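Speaker notes - "What the arm leaves behind"
Murray Dufour
June 15, 2022, Groltudau, upstairs room. 25 minutes plus questions.

Start without the title slide. Say good morning, say I worked on packing lines before I wrote about them, and that I've been pitched a lot of robots since. Then the three slides, slowly. Let people look before talking.
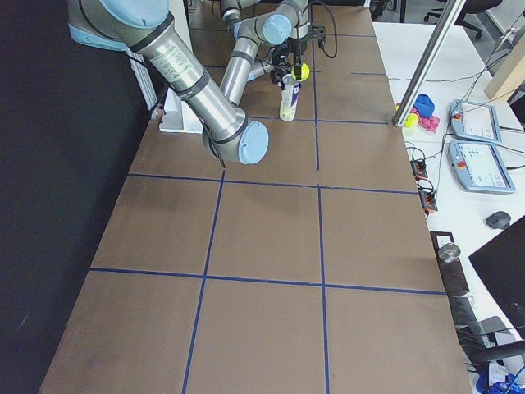
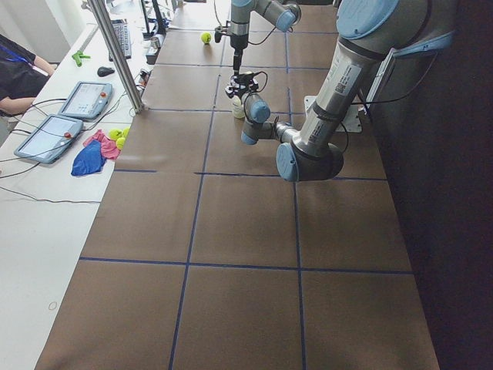
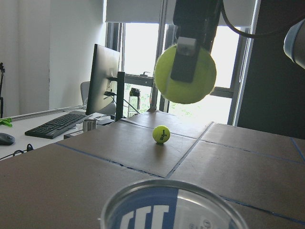 Same bench in all three. Arms, tennis balls, blue tape on the table.

What happens to the person who used to do the picking?

Most of the time they stay, at least for the first year, and their job turns into watching, clearing jams and feeding the machine. The pay usually stays where it was. The job description usually doesn't get rewritten until somebody complains.

Pause here. Let that sit before going on to Bellex.

THE BELLEX NUMBERS

Bellex put two arms on the returns line in November. The sales sheet promised up to 3000 items a shift. I asked for the shift logs and got them, which I give them credit for. The best shift in the set I was given was 2101. The worst was 1113. The old hand line was planned at 1000.

So yes, it beat the hand line, even on the bad day. Say this clearly, don't mumble it. People stop listening to a skeptic who hides the good number.

Then ask: who was standing there on the bad day? Two people, the whole shift, freeing stuck items and pressing restart. Neither of them shows up in the throughput figure. On the sheet that line is "unattended."

(If the room is mostly managers, stay on this. If it's mostly floor staff, they know it already, so move along.)

WHAT CHANGES ON THE FLOOR

Pace. On a hand line you can speed up before lunch and ease off after. With an arm beside you the pace belongs to the arm. One packer told me the work was lighter and she was more tired. I believe both halves.

Talk. Packers used to stand across from each other. After the refit they stood at opposite ends with a guard between them. Small thing, but three people brought it up without my asking.

Skill. The packers could tell a damaged return by feel and pull it out. That check was never written down anywhere, so it was never in the spec, so the arm doesn't do it. Damaged goods went back on the shelf for weeks. Mention the kettle with no base. It gets a laugh, don't wait for it.

Blame. When a person drops something, they dropped it. When the arm drops something, the nearest person gets asked what they did to it. I heard this at Bellex and again at Gill, almost word for word.

GILL, BRIEFLY

Gill did one thing better. They let the line crew stop the arm for any reason and didn't log the name of whoever stopped it. Stops went up at first and management got nervous. They left the rule alone anyway. I'm not going to claim it fixed everything. The crew I met still wanted the old tables back.

THE DEMO PROBLEM

A tennis ball is a kind object. It's round, it's bright, it gives a little when you squeeze it. Go back to slide three here if there's time, the Wilson ball on the table. Then ask the room to name the worst thing that came down their line last month. Take three or four answers. Last time I got wet cardboard, a bag of loose screws and half a lamp.

I don't think anyone who builds test benches is lying to us. You have to begin with something. My quarrel is with the step after that, where a buyer sees a neat table and signs for a messy one.

Staltar came up in questions last time. Their pitch is that the software learns your stock as it goes. Maybe it does. Ask who corrects it when it gets one wrong, how long that takes, and whether that person still has a packing quota to meet. I asked and was told the customer usually works that out locally - meaning the shift lead, on top of everything else.

WHAT TO ASK BEFORE SIGNING

Read these out, don't put them on a slide.

Whose hands clear a jam, and are they paid as an operator?
What did people check by eye or by feel that isn't in the spec?
Can anyone stop it, and what happens to them afterward?
Can we see the worst week along with the best one?
If it's switched off in two years, who will still know how to run the line by hand?

The last one matters most to me. Bellex had to go back to hand packing for four days and found that the tables had been sold.

Questions. If someone asks whether I'm against all of it, say I'd buy an arm for pallet work tomorrow, my back would thank me. Repeat each question for the people in the rear seats. Water is under the lectern.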